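What happens when a law is being made?

A law is a rule that everyone in a place has to follow. Some laws are very old, and some were made this year. All of them had to be written down, talked about and voted on before they counted.

In Australia, each state has its own parliament. It makes laws about things like schools, hospitals, roads and police. The federal parliament in Canberra makes laws for the whole country.

It starts with an idea

The idea for a law can come from a government minister, from another member of parliament, or from people who have asked for a change. Say the people of a town called Mutard want safer crossings outside their schools. They might write letters to their local member, or sign a petition. A petition is a request with many names on it. The one from Mutard might have 784.

If the member agrees, the idea has to be turned into careful words. Written out this way, and not yet passed, it is called a bill.

Why the words matter

People called drafters write most bills. They try to make each sentence mean one thing only. If a bill says drivers must slow down "near a school", how near is that? Does it count on a Sunday? A drafter will ask these questions early, so a judge doesn't have to sort them out later.

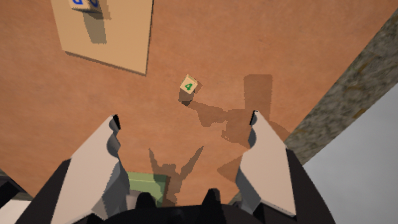
Once the bill is ready, it is brought into parliament and read. The first reading is short. Usually only the title is read out. At the second reading, members stand up and say what they think of the main idea. This debate can go on for hours – sometimes for days.

After that, members may go through the bill one part at a time. They can ask for changes, called amendments. Each change has to be voted on.

What is a committee?

Sometimes a bill is sent to a smaller group of members. They can ask people to come and speak to them at a hearing. A police officer might explain how often drivers are fined. A parent or a teacher might talk about what the road is like at 8 in the morning. The group then writes a report.

Two houses

Most Australian parliaments have two houses. A bill has to pass both, in the same words. Queensland has only one house, so bills there have fewer steps.

The last step

When parliament has passed a state bill, it goes to the governor, who signs it. This is called royal assent. Now it is an Act, and it is law, although it may not start straight away. The Act might give a later date, such as the first day of October, so that councils have time to put up signs.

Words to know

Bill: a law that has been written but not passed.
Amendment: a change to a bill.
Hearing: a meeting where people tell members what they know.
Act: a bill that has become law.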